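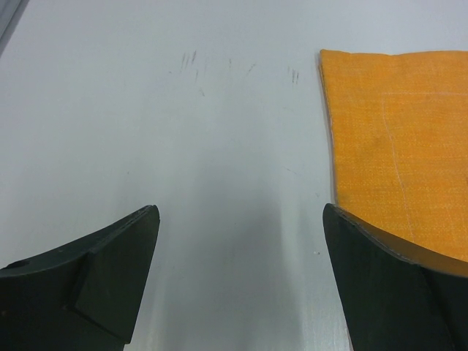

4. Fitting the Rolik blind to a recess window

Read this bit before you drill. Covers the 645 chain blind only, the Dremano spring one has its own sheet.

You need: pencil, tape measure, spirit level, drill, 3 mm bit, screwdriver. Steps if the window is tall.

1. Check the parts. Two end brackets, 4 screws, chain, chain safety clip, bottom bar caps. Anything missing, ring Stokport before you start, ask for Sheyla Zapata on spares.

2. Measure the recess at the top, middle and bottom. Use the smallest. Old houses are never square.

3. Hold the first bracket up in the corner, mark the holes. Same the other side. Level across the two marks. Do it again, it's easy to be out.

NOTE: Chain goes left or right, your choice, but decide now. Swapping later means taking the whole tube down.

4. Drill. Wood frame, 3 mm pilot holes. Plaster or brick, use proper plugs (not supplied).

CAUTION: Check for pipes and cables above the window first. Concrete lintel = hammer drill, don't force it with an ordinary one.

5. Screw the brackets up. Firm, not mad tight, the plastic lugs crack.

6. Chain end of the blind in first, then push the pin end in untill it clicks. Give it a tug.

7. Lower the blind all the way. Fabric should hang off the back of the tube, nearest the glass. If it runs off to one side, wind it down and put a bit of masking tape on the bare tube at the opposite side to the way it's drifting. Roll up, try again.

8. Fix the chain safety clip to the wall. Chain pulled taut, no slack loop.

WARNING: Young children can strangle in loose cords and chains. Do not leave the clip off, even for one night. Keep cots and beds away from the window.

Cleaning: dry cloth or soft brush. No bleach. Dont soak the fabric.

Max width on this bracket is 132 cm. Wider than that needs the Sugawara heavy set, different screws, see section 6.

Corrections to step 7 from Slamet Raju, added 12/25/18. Thanks Slamet.

3 comments
Share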